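Polycopié n° 14, atelier « Robotique domestique », version du 25 mars 2018

Bon, on reprend là où on s'était arrêtés avant la pause, c'est-à-dire au lit. Oui, encore le lit ! Je sais que plusieurs d'entre vous auraient préféré la cuisine, mais le projet Virnska porte sur la chambre et on a signé pour la chambre. Gardez ces notes sous la main pendant les manips, je m'y référerai pour l'oral.

## 1. Pourquoi le tissu nous embête autant

Au semestre dernier, vous avez tous saisi des cubes, des tasses, des boîtes. Un cube a six degrés de liberté : trois pour la position, trois pour l'orientation, et une fois qu'on les connaît on peut aller boire un café. Un drap, lui, en a autant qu'on veut bien lui en donner. Si je le modélise par une grille de masses et de ressorts (on l'a fait en TD, le fameux maillage à 900 nœuds qui faisait ramer les portables de la salle), chaque nœud a sa position et sa vitesse, et la simulation devient vite pénible à tenir en temps réel.

Ce que je vous demande de retenir :

- on ne cherche presque jamais l'état complet du tissu, on cherche un **point de saisie** utile ;
- les bords, les ourlets et les coins sont de bons candidats, parce qu'ils donnent une discontinuité que la caméra peut trouver ;
- un bord très découpé donne plein de faux candidats, et là il faut ruser.

Le troisième point a coûté une soirée entière au groupe Sutport en janvier. Leur détecteur de coins marchait au poil sur la serviette unie de la salle de TP, et il s'est mis à en voir partout dès qu'on lui a donné un textile à pompons. Regardez ce que reçoit la caméra du poignet quand la main approche du couvre-lit :

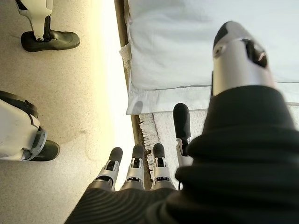 *Fig. 1. Vue du poignet : doigts devant le jeté blanc à franges, oreiller derrière.*

Chaque brin de la frange peut ressembler à un petit coin pour un détecteur naïf. Et en plus il y a du blanc sur du blanc, avec une bande de lumière qui sature à côté de la traverse en bois. Avant de vous lancer dans un réseau de neurones, essayez donc un seuillage local et regardez l'histogramme, ça prend cinq minutes et ça calme.

Remarquez aussi la place que prend la main dans le champ. Le pouce, vu de si près, masque une partie de l'oreiller. C'est le problème classique de l'auto-occultation, et vous avez deux façons de le traiter :

1. masquer les pixels de la main à partir du modèle cinématique (propre, mais il faut un étalonnage correct) ;
2. prendre une image *avant* de refermer les doigts, puis finir en aveugle avec le retour d'effort.

Moi je préfère la deuxième pour débuter. Heriberto Rosales, qui encadre le groupe du fond, ne jure que par la première, et on se chamaille là-dessus depuis la création du module. Vous choisissez, vous justifiez, et vous ne me dites pas « monsieur Rosales l'a dit ».

## 2. La manche noire

Question posée trois fois par mail, donc je réponds une fois pour toutes : la manche tricotée reste sur l'avant-bras pendant toutes les manips avec du textile. Les fils se prennent dans les interstices des articulations, et démonter un poignet pour en sortir un bout de laine, je l'ai fait, je ne le referai pas. Vérifiez simplement que les plis ne remontent pas devant l'objectif. Si votre image est à moitié noire, commencez par là avant d'accuser le pilote de la caméra !

## 3. Deux caméras, deux métiers

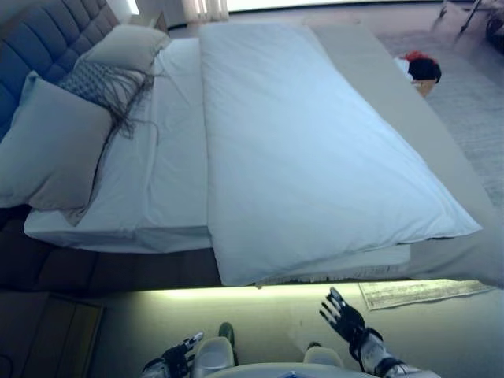 La planification, chez nous, se fait toujours depuis le point de vue le plus haut disponible, et le contrôle fin depuis le poignet. Ça évite de demander à une seule caméra de tout savoir. Depuis la tête, on récupère d'un coup la disposition générale : la tête de lit bleu-gris, les oreillers appuyés contre elle, la couette pliée en long posée en diagonale sur le matelas. C'est largement suffisant pour décider *où aller*. Pour décider *où pincer*, par contre, on repasse au poignet, et c'est ce passage de relais qui fait perdre des points à tout le monde. Il faut exprimer le point choisi dans le repère de la base, puis le projeter dans l'autre caméra, et si une seule des transformations est à l'envers vous irez pincer de l'air avec beaucoup d'assurance.

Petit rappel d'écriture, vu les copies de la dernière fois :

`p_base = T_base_tête · p_tête`

`p_poignet = inv(T_base_poignet) · p_base`

Les indices se lisent de gauche à droite, le repère d'arrivée d'abord. Le groupe Wundmont avait adopté la convention inverse dans la moitié de son code (la moitié !), ce qui m'a valu une relecture de 366 lignes un soir de conseil.

## 4. À faire pour la prochaine séance

- Relire la section 13 du cahier de TP, celle sur l'étalonnage main-œil.
- Choisir un point de saisie sur la couette et un autre sur le jeté, et expliquer en une demi-page pourquoi ces deux-là.
- Écrire la fonction de passage tête vers poignet, avec un test qui vérifie l'aller-retour sur un point connu.
- Groupe Rungrueang : me renvoyer votre schéma de repères, celui que j'ai est illisible une fois imprimé.

Pour l'arrêt d'urgence, même règle que d'habitude : une personne a la main dessus et ne fait rien d'autre, même pas regarder le terminal du voisin. Les comptes rendus sont à déposer dans le dossier partagé, en PDF, avec les noms de tout le groupe sur la première page.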